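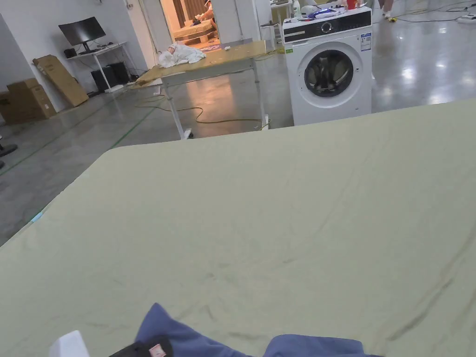

The washing machine and wheeled worktable at the Marikar Clothing Room, with one of the covered tables in front.

Reading time: 4 minutes

If you've got a bag of clean-ish, mostly good clothes sitting in the hallway waiting for somebody to decide what to do with it, Holside has a new favourite answer. The Marikar Clothing Room sent out its 1,000th family parcel on Friday, and the people who keep the place going were pretty thrilled about it.

The parcels go to households in Holside and across the river in Killix. Each one is made up to order from a sheet of sizes and needs: school shirts, work pants, pyjamas, a warm jacket if there's one in the right size. Everything in it has been checked, washed if it needed washing, and folded by hand before it goes anywhere near a bag.

It's a lot of laundry. August alone brought in 394 bags of donated clothing, the biggest month yet, helped along by a street-by-street collection in the Stirik end of town and by the sort of weather that makes people clean out their wardrobes. The evening of the Stirik collection ran so late that the last carload was unloaded after nine, and there was still a queue at the roller door!

The room itself is well worth a look if you've only ever driven past. It was a tile showroom for years, and the big polished concrete floor is still there, marked out now with lines of green tape so that the incoming bags, the washing and the finished parcels each have their own patch. The tape was meant to last a week while the layout got sorted out. It has been shifted several times and has now been more or less adopted as part of the building.

Most of the work happens at the tables, and every table gets covered with a sheet before anything is laid out on it. The sheets were donated too – bedsheets arrive in huge numbers, and the plain ones with a bit of wear in them don't get parcelled up. They go over the tabletops, catch the lint and the stray threads, and then go through the wash with everything else.

Sorting is quick once you have the hang of it. A garment comes out of the bag and is spread flat, front side up, sleeves out. Collar, cuffs and underarms get looked at first, then buttons and zips, then it's flipped and the back is checked. Pockets are always turned out. So far they have given up bus tickets, a baby tooth in a twist of tissue, enough hair elastics to fill a jar and one very good fountain pen, which was returned to a delighted owner in Killix.

From there a piece goes one of three ways. Good and clean goes to folding. Good and grubby goes in the wash. Anything with a loose button, a dropped hem or a small hole goes in the mending tub, where it waits for the Friday sewing morning. Clothes past saving are cut up for rags, and a car workshop in Stirik takes every last one of them.
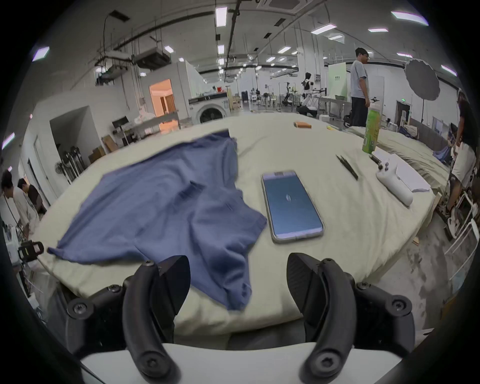 A blue garment spread out on a covered table, with a phone, pen and paper within reach.

Folding has turned into a bit of a sport. The house style is a flat rectangle with the collar facing up and the size showing, so that whoever is making up a parcel can run a finger down the pile and pull what they need without wrecking it. New helpers generally need an hour to get a shirt looking right, and T-shirts come faster. Fitted sheets remain a matter of opinion, and there are at least two rival methods in use, both defended with real passion over morning tea.

There's a written record as well. Sizes and types go down on paper as each bag is worked through, and the totals are typed up later in the day. By the end of last month the year's tally stood at 3,424 garments passed as ready to wear, and that doesn't include socks, which are paired, bundled and never counted.

What makes the place such good company is the mix of people around the tables. There are students filling in a free afternoon, retired dressmakers, parents who dropped off a bag, stayed to help empty it and came back the week after. Several regulars first heard of the room when a parcel turned up at their own door. You can come for a full shift or for half an hour, and on a busy day half an hour makes a very visible dent in a pile of tracksuits.

The next push is for school clothing. Plain polo shirts, grey and navy shorts, and anything long-sleeved in children's sizes eight to fourteen are all wanted, in any colour the schools will put up with. Adult winter coats are in good supply for now. Shoes can't be taken at the moment – there is simply nowhere to put them – though the shelves planned for the back wall should change that.

Clothes don't need to be ironed before they come in. Please do empty the pockets, do up the zips and tie the bag loosely so that it can be opened without scissors. If something has a known fault, a note pinned to it saves a good deal of squinting.

The Marikar Clothing Room is open for donations from 9 am to 2 pm on weekdays, with the roller door around the side for anyone arriving with a full boot. Helpers are welcome at any time during those hours and there's no need to book. The sewing morning starts at 9.30 am, and machines are provided, but bring your own good scissors if you're fussy about them. Most of the sewers are!

Related items

Stirik street collection breaks its own record
Killix library adds a mending shelf
Where to take old towels and blankets in Holside
School uniform swap returns to Marikar
Rag bags wanted: what workshops can use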